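The White Cabinet - Gallery and Notes

Posted by Musa Akande, September 12, 2021

Welcome to the cabinet page! A few of you asked to see more of the storage in the back room after the last gallery (the one with the button tins, which has somehow become the most visited thing on this site, with 1,342 views at last count). So I went back in and did the tall shelf, the window ledge and the cabinet. The cabinet is the one I get the most mail about, so it goes first and it gets the most words. Sorry in advance.

I bought it secondhand in January from a clinic supply outlet called Rizzi that was closing down its showroom. It cost me 305 dollars, which made me gulp a little, but I had priced new ones and they were a lot worse. It's white with light blue trim, the drawers are a milky see-through plastic, and they run the way a drawer should run - one long smooth pull and you can get at everything right to the back. My old dresser had a drawer you had to lift and wiggle and sort of threaten.

It locks, too. The key has a black fob on it, and I leave it sitting in the lock most of the time, so I suppose it only locks in theory. But when my sister's kids are over I turn it and put the key up high, and I sleep fine.

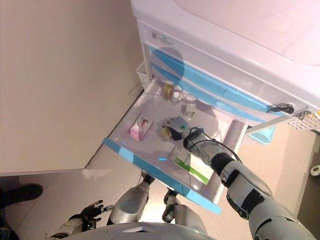
The drawer I use most is for small stuff, the little jars and vials and boxes I can't throw out and can't quite find a proper home for. I've tried dividers twice. The first set was from Pluvamau, a nice soft gray felt, and everything tipped over on it. The second was a clip-in grid that I cut too short because I measured the front of the drawer and forgot about the side rails (measure the inside, please, learn from me). After that I gave up and just let things stand where they stand. With a pale floor in the drawer, anything with a bit of color is easy to spot, and the glass I find by feel.

My favorite is the amber-yellow jar, the small round-shouldered one. I came across it in a mixed lot of 14 jars and it was the only one I kept. The rest went to a neighbor for her seeds. I like it near the back so it doesn't get knocked when I go digging for something else. I also like plain clear glass, and there's usually a vial or two in there waiting for me to decide what it's for. The little pink and white box with the red printing lives over on the left, when I remember to put it back on the left.

Caps are the real trouble. Caps and lids and stoppers! I have a theory that they breed. I pick one up, hold it against every bottle in the room, and it fits none of them, and back it goes. My plan is to give all of them a cup of their own, and I have had that plan for six months.

A few people wrote in about labels. There's a small one on the front of the cabinet that was already there when I got it, and I've left it alone. For my own I use the Findex paper ones, the kind that peel off again if you warm them up with a hair dryer for a bit. The Siltetance ones look prettier, I'll give them that, but they left a gummy patch on a tin I was fond of and I haven't forgiven them.

Cleaning is easy. Everything out onto a towel, a damp cloth with a drop of dish soap, dry cloth after, everything back in. I do the corners with a cotton swab. Don't use the scrubby side of a sponge on this kind of plastic - it goes cloudy and stays that way, and I have one tray that proves it.

The tall shelf and the window ledge will get pages of their own, as soon as I finish writing the captions. If you have a cabinet like this one and you've found dividers that fit and don't cost the earth, write to me through the contact page and tell me the depth as well as the width. Somebody sent me a lovely long message last time with only the width in it, and I still have the tape measure out on the table.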